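Zendton Cutlery Sorting Trays and Bins

We use cookies to remember your basket and to see which pages are read. By continuing to use this site you agree to our use of cookies. Accept / Manage settings

Zendton bins are open-topped, straight-sided trays for cutlery, serving tools and small kitchen items. They are sold singly or in sets of three and are meant for canteens, church halls, cafés and larger home kitchens. The range is made by Cirkent and stocked by us in all sizes.

What they are for

Most of our customers use them in one of two places. The first is on the clearing side, where used cutlery comes back from the tables and needs to be separated before it goes into the dishwasher baskets. The second is on the clean side, where knives, forks and spoons wait to be wrapped or put out. The same bin will do either job, but please keep the two sets apart. We sell stick-on labels for this, or you can order a different colour for each side.

Sizes

Small: for teaspoons, butter knives and pastry forks. Fits inside most standard drawers.
Medium: takes full-length table cutlery laid flat. This is the one we sell most of.
Large: for ladles, tongs, fish slices and carving sets. Too deep for a drawer, so allow shelf or worktop space.

The medium and large share the same footprint and will stack on each other when empty. The small has its own footprint and only stacks with other smalls.

Material and care

The bins are moulded in food-safe polypropylene with a smooth inside and rounded corners, so crumbs do not lodge in the base. They can go through a commercial dishwasher on a normal cycle. Do not leave them on a hob or under heat lamps. White bins will mark over time if they are used for cutlery with tea or curry on it – a soak overnight in a mild bleach solution brings most of it out, and should be followed by a thorough rinse.

Scratches from knife tips are normal and do not affect use. Replace a bin if the base has cracked or if a scratch is deep enough to catch a fingernail.

Setting up a sorting table

Dalva Holanda runs the kitchen at the Salgado day centre and has used the medium bins since March. She puts them side by side along the edge nearest the dishwasher, with knives on the outside and all handles pointing the same way. Her advice is to leave a clear stretch of table in front of the bins, wide enough to tip out a tray of mixed cutlery and pick through it. If the bins take up the whole surface, people start dropping things in without looking.

A solid wood table is quieter than steel for this work, though it needs oiling and should be wiped dry at the end of each shift. If yours is steel, a rubber mat under the bins will take away a good deal of the noise.
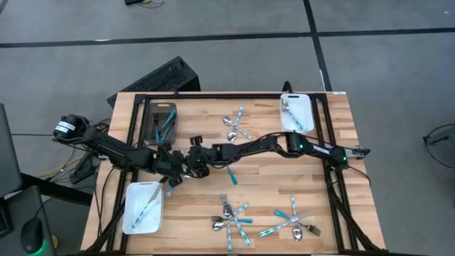

Sharp knives should be kept out of the general bins altogether. Use a separate large bin with the lid fitted, and wash those knives by hand. Lids are sold separately and fit the large size only.

Ordering

Single bins are sent out in plain wrap. Sets of three come boxed. Trade orders of 16 bins or more are priced per carton, and a carton holds 25 mediums. We currently have 3,615 bins in the warehouse across all sizes, so most orders leave the next working day. Grey and blue larges are the exception and may take longer.

The older Nota trays are no longer made. Nota lids do not fit Zendton bins, and we have no more Nota spares.

Returns are accepted on unused bins in their wrap. For trade accounts, or to ask for a sample of the medium, contact Zuleica Paiva in the sales office and give your delivery postcode.

Page updated August 24, 2024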